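Teleop notebook, play kitchen bench
March 15, 2018

Picking up from where I stopped before lunch, because I want this written down while my hands still remember it. Today was all about showing the arm its tasks by remote control, with me on the leader handle and Tharindu Wanigasekara reading out start and stop. We're at 155 demonstrations now for the pick-and-hold task, which is a lovely number to see in the log after the week we had with the Bălan driver! (For anyone coming to this cold: the fix is to restart the driver before you home the arm. Doing it afterward gives you a wrist offset that looks fine until you try to close on something.) 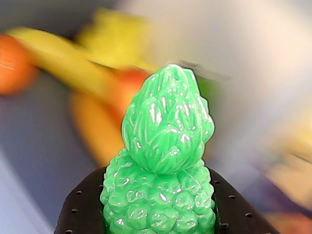 Grip pressure was the thing I most wanted to learn about, and I think I finally have a feel for it. My old habit was to squeeze the handle all the way and let the limit catch it, which teaches the policy to slam shut on everything. Now I close until I feel the handle push back, wait a breath, and then lift. The bumpy green one is a nice teacher for this, with a finger pressed against each side of its knobbly lower body and the leafy top sticking up between them. I started coming in lower on pieces like that and my demos got much calmer to watch on playback. I went back and threw out 54 of the early ones where I'd hurried the close. It hurt a little, but Tharindu agreed with every single one when we went through them together, so out they went.

Settings for the grip runs, so I don't have to ask again: close limit at 700 in the Piteck panel, smoothing on 2, wrist roll locked. Unlocking the roll makes the arm feel wonderfully free and also makes my demos a mess, because I twist without noticing I'm doing it. Markos Vlachopoulos can manage with it unlocked. I can't yet.

After that we moved on to the cabinet reaches, and those are a whole different kind of work. With produce you come down from above and there's room to be sloppy. Going into the cabinet you have to bring the elbow around first and only then send the gripper in, and if you do it the other way you spend the next minute backing out an inch at a time. I did it the other way more than once, I'm sorry to say. 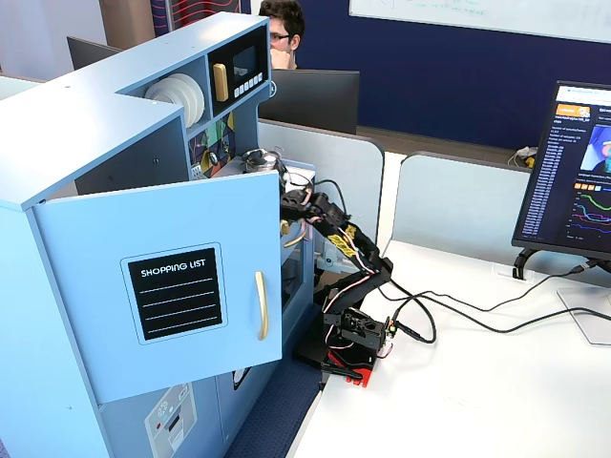 Markos Vlachopoulos

Adding my part under the same entry, as I took over the handle for the second half. I ran all my reaches with the SHOPPING LIST door already open, and I'd like us to keep it that way until the reach itself is solid. Opening the door can be its own task with its own demos. Mixing them gave us long recordings in October where the good bit was buried in the middle, and cutting those up by hand was no fun for anyone.

A few things I noticed while driving. The arm is happiest coming up over its base and leaning in toward the opening in one long move, and the less I fuss with the middle joints the better the curves look afterward. Small corrections near the end are fine and probably good for the policy to see. Big corrections halfway through I've been marking with an R in the notes column so we can try training with and without them.

Please also watch the cables on the desk side when you swing back to rest. Leave the loops generous.

Still to do: re-run the low approach with the Wulten handle, which has a stiffer spring and may suit smaller hands; copy today's keepers over to the Plovico drive; and ask Tharindu whether his stop calls can come half a second later, as I keep losing the tail of the release.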